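Ekau Training Center, Vustport
Workplace Health, Unit 4: Stocking a First Aid Case
Handout prepared by Jarmila Štefanec

Students should read this handout before the March practical. Each case is emptied onto a clear table, checked against the contents sheet and repacked. Work begins with the lid fully open.

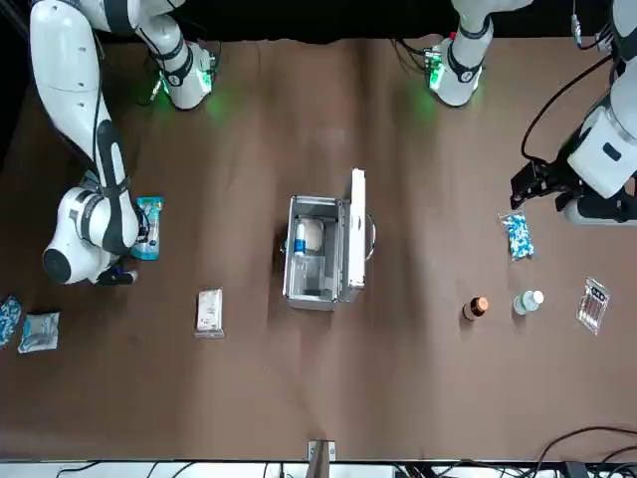 Figure 4.1. Open aluminum case with a bottle and a white roll inside.

Bottles stand upright in the case with the cap tight. Flat items, such as sachets and dressings, are packed last. The practical is marked out of 40, and 55 minutes are allowed.
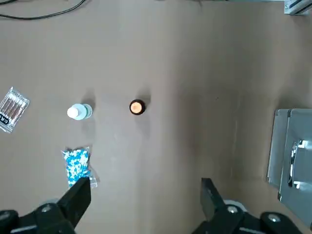
Expiration dates are recorded before any item goes back. Students write the date and lot number in the log and initial the line. Swab sticks in a clear plastic packet can be checked without breaking the seal, and the packet must stay closed. Any packet with a torn seam is set aside for Juraj Krajčí.

When the log is complete, the case is repacked in the order given on the contents sheet. Compartments
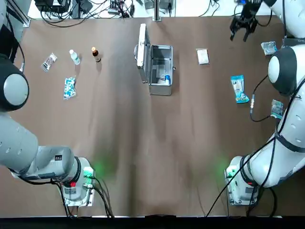

must not be filled above their partitions, and the lid must close without pressure. Completed logs are handed to Chiến Châu at the end of the session.

Reading for Unit 5: Ďurica, chapter 2.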